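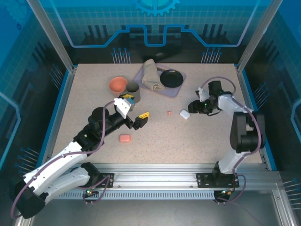 *Fig. 1 – Two arms on one rail, shared table.*

**Work and Organisation, lecture 3 – division of labour** (notes: Berhanu Araya)

Carrying on from the bakery case. Main point last time – splitting a job up saves time, but only if the parts fit back together. Smith's pin makers are the usual starting point. Read them again, properly this time.

Why output goes up:

- practice at one task
- less time lost changing tools
- easier to spot a better way of doing one small step

Why it stops going up – waiting. One slow bench and everybody behind it stands about. Ronov furniture works (handout 2) had 185 people and the varnish room set the pace for all of them. Hiring more joiners did nothing, just bigger piles of chairs outside the varnish room.

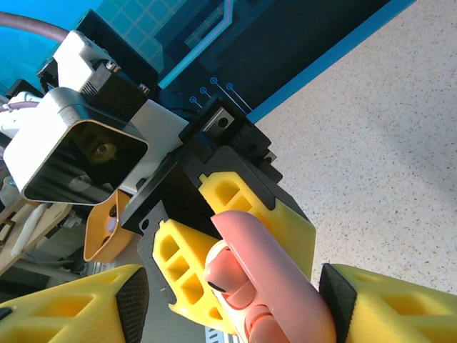 ## Handing over

Every split makes a join. At each join somebody has to pass on the work AND what they know about it. Second part gets forgotten.

Kirkano mill: night shift left notes in a book, day shift didnt read it. 571 sacks relabelled in October. Cost of the mistake was mostly wages, see table in the reader. 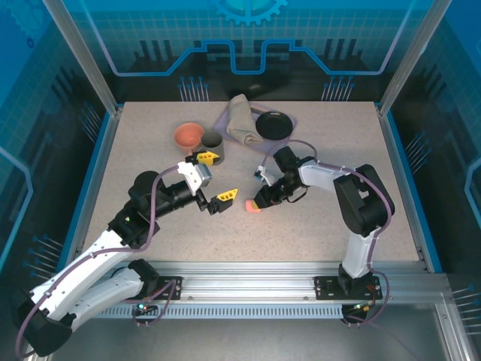
Mekonnen tried the opposite – small teams, each doing a whole order start to finish. Fewer joins. Slower at first, almost a third slower, then complaints dropped and they kept it. Careful here: the order book was also shrinking so we can't say the teams did it. Good exam answers mention this.

Terms to know:

- **bottleneck** – the step that limits the whole
- **coordination cost** – time and money spent keeping parts in line
- **slack** – spare time or stock between steps, looks like waste, often isnt

## Limits of the market

Smith again. Small town, no full-time pin maker. Wavach had one man doing locks, clocks and bicycle repiars until the railway came, then three separate shops. Bigger market, finer split.

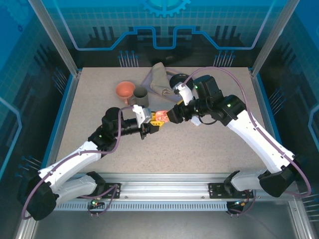 *Fig. 4 – Grippers meeting near the centre of the table.*

For next time: read chapter 2, pages on piece rates. Bring one job you have done (paid or not) broken down into steps, mark where it changes hands. Half a page is plenty.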